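## About Iltside School

Iltside School is an independent day school for pupils aged 11 to 18. It was founded by the Vundwood Trust, which continues to own the buildings and grounds and appoints the governing body. There are 295 pupils on the roll at present, of whom 241 are in the lower and middle years and the remainder in the sixth form.

The school is non-selective in the lower years. Entry to the sixth form is by interview and a report from the applicant's present school. Places are offered for September each year, and a small number of pupils join at other times when a year group has room.

### Teaching and the school day

Pupils follow a common course of study until the age of 14, after which they choose their examination subjects with the help of their form tutor. English, mathematics and the sciences are taken by everyone. Every pupil also studies 2 languages in the first years and may give up one of them later on. Homework is set on a fixed timetable, a copy of which is sent to parents at the start of each term.

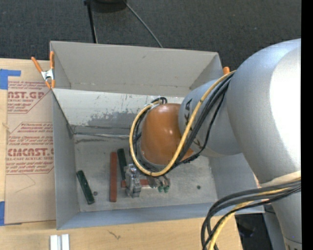

Music has a particular place in the life of the school. The Baludach Hall, opened as a chapel and later refitted for concerts, is used each week by the choir and the orchestra — both are open to any pupil who wishes to join. Instrumental lessons are arranged through the school office and charged by the term.

### Pastoral care

Each pupil belongs to a house and has a tutor who remains with the same group for as long as possible. Parents should write to the tutor in the first instance on any matter concerning a pupil's welfare or progress. Concerns of a more serious kind may be taken directly to the Head, Awuor Minja.

### Fees and bursaries

The Sönmez Bursary Fund meets part or all of the fees for families who could not otherwise consider the school. Applications are treated in confidence and reviewed every year — an award may rise or fall as a family's circumstances change. Forms are available from the school office and should be returned with the application for entry.

This page was last reviewed on June 18, 2025.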